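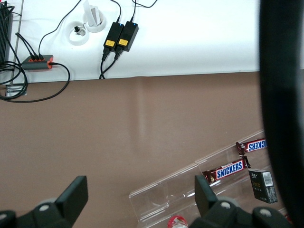
Filadero open day, Sat 14 July

Writing this on the train so excuse the state of it. Notes first, tidy later (probably won't).

Went for the benches. We've got the workshop refit coming and the wiring is what always goes wrong, so I wanted to see how other people do theirs. Filadero make and fit out work tables for small labs and repair shops, and once a year they let you wander round the lot. Doors at 11, queue already, no coffee till later. Signed in, got a sticker with my name spelt wrong.

Group of 14, taken round by Helmi Kauppinen, who runs the fitting side. Fast talker, good. She started in June, she said, but knew every table in the place.

First stop the cable room. Everyone else wanted the saws. I could have stayed here all morning. Main thing I took away: they treat the surface you work on and the surface where the power lives as separate things. Brown top for working, white strip for the electrics, straight join between the two. Round white grommets in the white part so leads can come up where you want them. We've got holes drilled by whoever had the drill. Not the same.

Still plenty of black cable about, mind. One long lead came off a grey block with orange bits on it and wandered out over the brown in a big loop. Three plugs in the top of that block. Two black adapters next to each other further along, little blue lights on, yellow labels on both. I liked the labels. Ours are all identical black lumps and you pull the wrong one every time. Helmi's view is label the adapter AND the plug end, same colour, and do it the day it comes out of the box or you never will. Fair.

Somebody asked why not hide everything underneath. Answer was they used to, and then every fault meant lying on the floor with a torch. Now power stays on top at the back on anything that gets changed often. Underneath only for stuff that stays put for years. Wrote that down twice, see I have.

Then the Naron tables, which is their cheaper range. Perfectly decent. Legs a bit springy when you lean. Height goes up and down with a handle, took 20 turns to get it where I wanted and my arm knew about it. The Tallora is the dear one, much stiffer, drawers that shut themselves. Asked the price and wished I hadn't.

Saws after that. Loud. Ear defenders handed out, one pair short so we took turns at the door. They keep the offcuts and sell them by the bundle near the exit, bought one, now carrying it across three changes of train.

Lunch was in the yard, from Farías round the corner. Cheese pasties, a very good bean thing, ran out of forks. Sat with two people from a school who were after almost 300 metres of cable trunking and had come to ask if they could get it secondhand. No, but they were given a name.

Afternoon was a talk on finishes. I missed the beginning. Oil needs redoing more than they tell you in the brochure, which to be fair they did tell us. Spills left overnight will mark whatever you put on it. Questions went on a while about heat and soldering mats, most of it about one man's garage.

Things to do when I'm back: measure the back strip, ours is too narrow I think. Price up grommets. Yellow labels, buy a roll. Ask about Naron legs, wether you can get the stiffer ones on the same top. Ring Helmi re delivery dates, she's off the week after next.

Parking dreadful, apparently. Take the train, it's a ten minute walk from the station, past the tyre place and left.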